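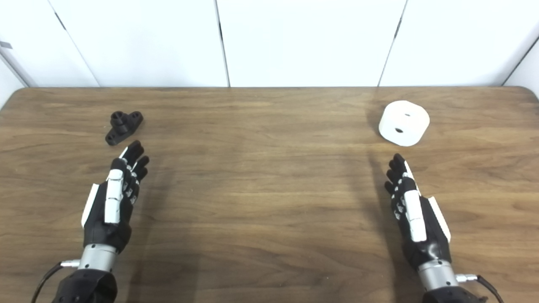

Two hands, table, bracket and spool. Cleldale bench, January 6, 2020.

Quick gallery for whoever is signing off on the equipment budget. Sorry its late, quotes only came back in December. Mawuli Wumbei has the full spreadsheet, ask him.

Hands are the big line. Second one doubled the cost and we argued over it plenty. Still want both. Handing a part across is half the jobs on the Henano list, and one hand plus a fixture means a new fixture for every part. Babaei quoted 3000 for fixtures alone. No thanks.

Cables: budget 200 for spares. Connectors too, 23 a piece from Candent, min order applies so check before you hit send. Last year we skipped spares and lost most of a week waiting on shipping.

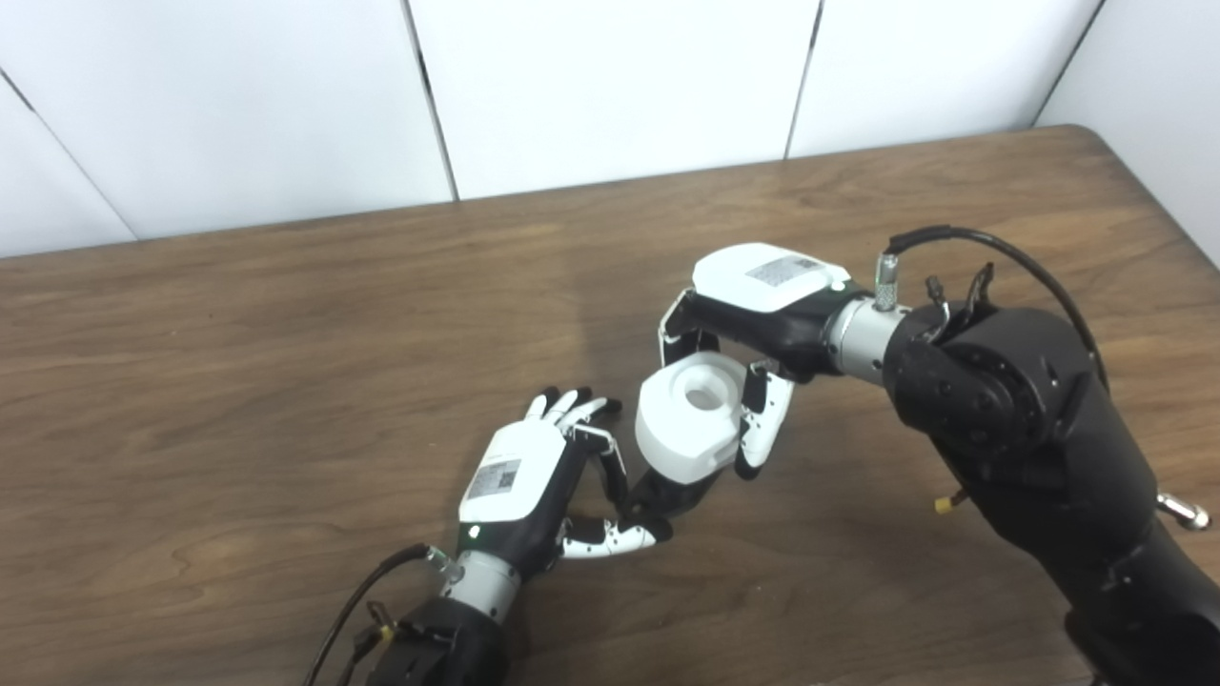 Printed parts are cheap, put down 100 for filament and leave it there. Wall panels and table are already paid for, dont add them again (they were in the draft twice).

Still open:
Service contract, one year or two. Two is cheaper per year but it locks us to Candent.
Spare fingers. No price yet, chasing.
Second bench. Not this round imo, revisit when the Henano work is actualy signed.

Comments to Mawuli by email please, not on this page. More pictures when the next batch of parts shows up.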